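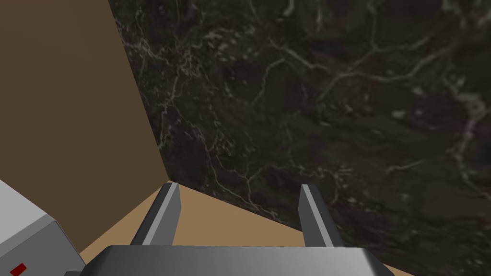
Moving a pitch reservation to other dates, Mullden lakeside campground

Posted in: Camping and Holiday Parks

I hold a confirmed reservation for a touring pitch at Mullden for 10 nights in July, reference ending 2753. Owing to a change in my work schedule, I would like to arrive 4 days later and keep the same length of stay. The confirmation letter refers to an "amendment charge" but gives no amount. Must I cancel and book again, or may the dates be moved? The party consists of 2 adults, and we bring our own trailer.
Gertraud Schwaiger

Oberholzer
Cancellation is not required. Under the booking terms, a reservation may be moved once within the same season, subject to a pitch being free. Requests must be made in writing by the person named on the confirmation, and should state the reference, the original dates and the new dates.
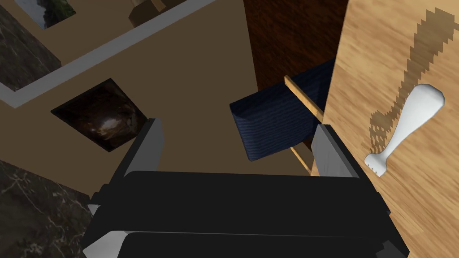

The office will then reply with either a revised confirmation or a list of other pitches. Please do not make a second reservation in the meantime, as the deposit on each is held separately. The amendment charge is shown on the price list for the season in which the stay takes place. If the new dates fall in a higher price band, the difference is payable on arrival.

Cluner
We changed ours by telephone last year and were not charged. Ask for the reception desk at Firley, they handle both sites.

Oberholzer
Telephone changes are no longer accepted. The Firley desk can confirm whether a pitch is free, but the request itself must still be sent in writing.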